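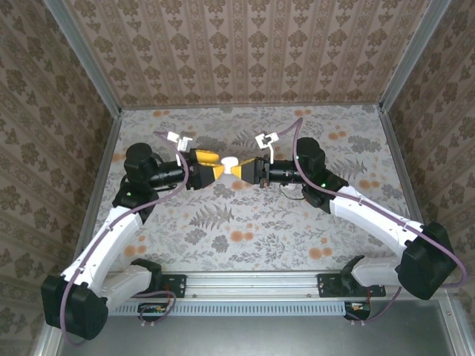
by Ottmar Baumgart

Chapter 2
Who Is Telling You This?

I gave up on the first novel I ever tried to review. It was a fat family saga called The Steinbach Letters, 800 pages of it, and I stopped a third of the way in because I couldn't stand the daughter. She told the whole thing herself, she was always right, and everybody else in the house was a fool. I wrote a very cross page about how bad the author was.

Then a friend made me finish it (I was sulking, it was October, it rained) and I found the chapter where her brother's letters turn up. Same summer, same quarrel over the mill at Drakow, and she comes out of it looking dreadful! The author had known all along. I'd simply believed the person who was talking.

So this chapter is about narrators, and how you deal with them when you sit down to write about a book. We'll start with first person, as it's the one that catches most of us out, and then move on to the sort of narrator who floats above everyone and seems to have no opinions — they usually have plenty.

Before you read on, get hold of the two short extracts from Pisano at the back of the book. Read the first one quickly, as you would on a bus. Write down what you think of the husband, in a sentence or two, and put it somewhere safe. We'll want it again when we get to Rondov.

2.1 The voice on the first page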